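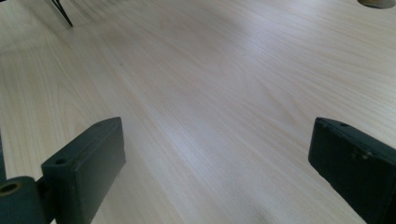

House Rules for the Hand-Held Grippers

I've been looking after the gripper sessions at Makeo for two seasons now, and people keep asking what our rules are. So I put them on one page, in the order I say them out loud on a Saturday morning – usually with a coffee in my hand!

Our sheet started as a copy of the one they use over at Dalgleish, which ran to 30 rules (I lost my place every time I read it to a new group). We're down to 7, and the table gets the first one.

Start with a clear middle. Anything you aren't picking up goes to the far side before you squeeze the handle. Fingers wide open at the start of every take, please, with a good stretch of bare wood showing between them.

Look at the finger faces. Scuffs and little scratches are fine and I don't log them. A crack or a wobbly screw goes in the Grosix book, and that tool stays on the shelf until I've had a look.

Mind the shine. Pale tabletops throw back a big bright patch from the lights overhead, and you can lose half the grain in it. Turn yourself a little and try again.

Four takes, then swap hands or swap people. I'm strict on this one – wrists get tired way before anyone admits it.

The other rules are for packing up, and they're on the Pellelia page.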